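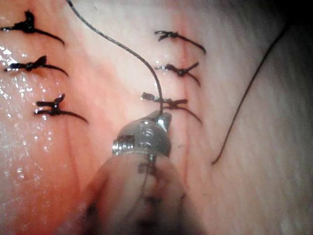
The Plillwood Lacrosse Club is a field and box lacrosse organization based in the town of Plillwood. It was founded in 2000 and fields teams at the youth, junior and senior levels. The senior box team plays its home games at the Stuvow Arena, while field lacrosse is played at Amoah Park, on the north side of town. The club colors are dark green and white.

History

The club grew out of a summer recreation program run on the outdoor rink at Amoah Park. In its first season it had a single senior team and no junior side, and players supplied their own helmets and gloves. Home games were played on bare concrete, with portable boards borrowed from the town's hockey association. A junior team was added two years later, followed by a youth program open to players from the age of five.

The senior team struggled in its early seasons and finished last in its division three times. Its fortunes changed after the move indoors to the Stuvow Arena, where a full-size turf floor allowed the team to practice through the winter. It reached the playoffs for the first time in the season after the move and lost in the opening round to Plollix, which has remained its main rival.

The women's field team was formed later than the men's and has been the more successful of the two. It has won the regional title on two occasions and has supplied several players to college programs. The men's field team was suspended for one season when too few players registered, then returned with a shorter schedule.

Venues

The Stuvow Arena was built for ice hockey and is converted for lacrosse each spring. The turf is laid in strips directly over the concrete slab and taped at the joins. Seating runs along both sides of the floor, with standing room behind the east goal. The penalty benches are on the same side as the scorer's table, an arrangement that differs from most other arenas in the league.

Amoah Park has two grass fields and a small clubhouse. The lower field drains poorly and is normally closed after heavy rain. Matches scheduled there are moved to the upper field or postponed. The clubhouse contains changing rooms, an equipment store and a first aid room.

Season and competition

The box season runs from spring to midsummer, and the field season begins in September. Senior box games consist of three periods of 20 minutes, with five runners and a goaltender on the floor for each side. Field games are played in four quarters. Regular-season ties in box lacrosse are settled by sudden-death overtime.

Games against Plollix are played for the Slab Trophy, a piece of concrete cut from the original rink and mounted on a wooden base. The trophy changes hands only when the holder loses at home. The highest attendance recorded for one of these games at the Stuvow Arena is 315.

The club record for goals by one player in a senior career is 117, all of them scored in box lacrosse. The record for goals in a single senior game is six.

Player safety and medical care

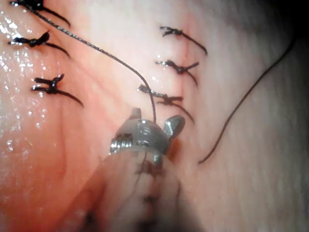 Club rules require a qualified first aid attendant at every home game in both forms of lacrosse. Box lacrosse is played in a confined space with frequent body contact, and cuts to the chin, eyebrow and hands are among the more common injuries treated at the arena. Minor cuts are cleaned and covered at the bench. Deeper wounds are referred to a hospital or clinic, where they may be closed with adhesive strips, skin glue or stitches. Stitches may be placed as a series of separate knots, as with the six dark ones set in two columns of three on the pinkish tissue, so that each holds independently of the others. A player who has received stitches may not return to contact practice until cleared in writing by a medical professional.

Any player suspected of having a concussion is removed from play immediately and may not return the same day. Mouthguards are compulsory at all levels, and full face masks are required for youth and junior players. Goaltenders must have their equipment inspected before the first game of each season. An injury report is completed for every case in which a player leaves the floor and does not return.

Youth program

The youth program is divided by age into four groups. The youngest players use soft balls and smaller goals, and no score is kept. Body checking is not permitted below the junior level. Sticks and helmets may be borrowed from the equipment store for a player's first season, after which families are expected to provide their own.

Winter sessions concentrate on passing, catching and footwork. Spring sessions introduce game situations, including the power play and the defensive changes that follow a loss of possession. Coaches must complete a certification course before taking charge of a team, and assistants are required to do so within one year of appointment.

See also

Box lacrosse
Field lacrosse
Stuvow Arena
Slab Trophy

This article was last revised on 11/28/20.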